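July 30, 2024

The gripper is on its third set of jaws now and I think these ones are staying. Some people who read the February post asked what happened to the tube project, so this is mostly a catch-up, plus some notes on the pads for anyone building something similar.

The short version of the project: I want to move capped test tubes from one rack to another, first with a gripper I hold and move myself, and later with an arm. I call the whole thing Trotadar. It lives on one end of a bench at Provport, the shared workshop where I rent a shelf and some bench time. I have spent $495 on it so far, and a good part of that went into jaws I no longer use.

## Where the jaws ended up

The jaws are dark green plastic with a brass-colored eyelet set into the left one. The first version had no metal there and the hole wore oval after 221 open and close cycles. I was logging cycles in a notebook at that point, which is the only reason I know the number. The new one has no play that I can feel.

The pads are black rubber blocks. I cut them by hand, and the edges have gotten rough with use. The left one has a ragged corner. I was going to recut both, but the inner faces are still flat and those are what touch the tube. I'll leave them until they start slipping.

For tubes I am using clear plastic ones with orange screw caps. They stand in a clear acrylic rack, and the target is an aluminum rack with a grid of round holes in the top. 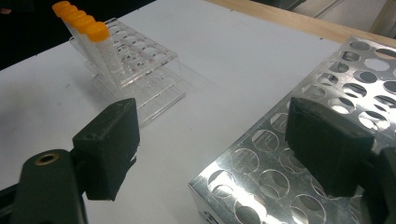
## Picking a grip point

I went back and forth on whether to grab the cap or the body. The cap is easier to find by eye and by software. The body is a better thing to hold if the tube has to go down straight into a hole.

For now I grab just under the cap. The pads are thick, so the spacing in the source rack matters a lot. With neighbors on both sides I can't get in cleanly, and I have to start with the tube at the end of the row. My old order was random, and I knocked tubes sideways all the time. Working from one end in is slower to plan but I don't have to stop and fix anything.

My settings at the moment:

- 12 mm of extra opening before moving in
- 10 mm from the bottom of the cap to the top of the pad
- close slowly, then wait a second before lifting

The wait is there for the rubber to settle. I tried it without and the tubes tipped a little on the way up.

## The metal rack

The aluminum rack is harder to work with than I expected. It has two tiers, and the tube needs to go through a hole in the top one and then find the matching hole below. If it goes in tilted, the bottom catches on the lower plate and the pads start to slide up the tube. By hand I can feel that happen and back off. An arm won't, unless I add some kind of force reading, and I haven't picked a sensor. 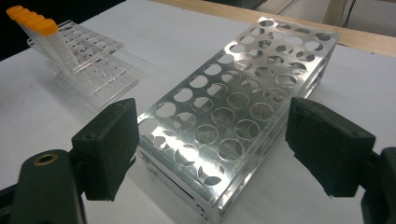 Glare is the other problem. The top plate is shiny and the lights over the bench are straight above it, so my hole finder loses parts of the grid in the bright spots. It also picks up edges from the lower tier and reports those as extra holes. I tried changing the threshold and that helped with one and made the other worse. The next thing I want to try is a sheet of tracing paper under the light. If that doesn't do it, I'll give the software the rack size and hole spacing and have it look for the corners only.

I also need a way to keep the rack from shifting on the white board. A couple of low stops would do it. I have scrap left over from the second set of jaws and will probably use that.

The jaw files still need cleaning up before I share them. The eyelet hole is drawn a little too tight and I had to open it up with a drill, so that gets fixed first.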